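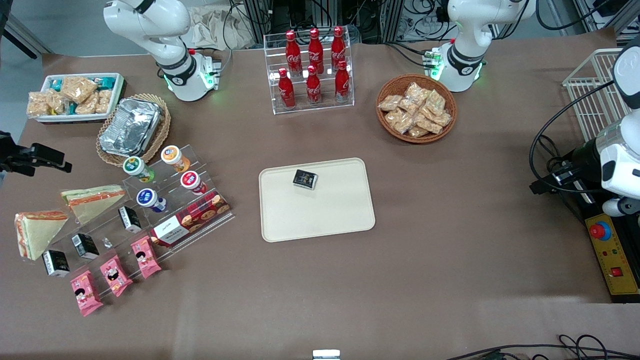 A new snack table has opened at Kestel, in the small hall next to the reading room, and visitors can take a light lunch there from May. The table was prepared by Rustum, a local catering firm, after many people asked for something to eat that doesn't need a kitchen.

The choice is simple. There are wrapped snack bars, yogurt drinks, cookies, triangular sandwiches and Coca-Cola in the red bottles. Everyone takes a tray and puts on it what they like. Sandwiches come in clear wrapping, so the filling can be seen before choosing.
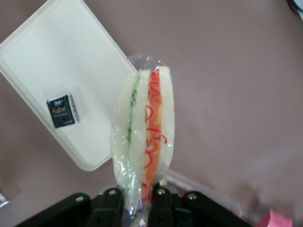 By Latrice Ambrose
Kestel local news

Ingrid Kapoor of Rustum said the bottles stand on a two-level rack because the back row was hard to see in the first plan. The baked snacks went into a round wicker basket beside it. "We tried a bowl before, but the packets were sliding out," she said.
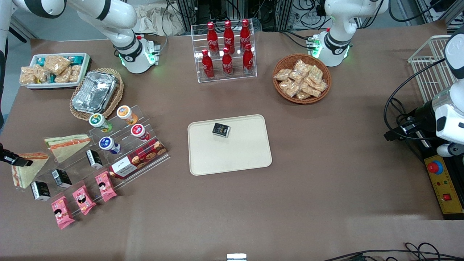
The yogurt drinks have a stepped stand of clear acrylic, which they share with the cookies - a place closer to the door was considered, but it gets too much sun after lunch. Rustum expects to serve nearly 500 people in the first month.

Opening time is 11 a.m. and the table closes at 2 p.m. Groups should write to Thaddeus Nakamura at the Kestel office before they come. Trays must be returned to the hall, also when people eat outside in the yard.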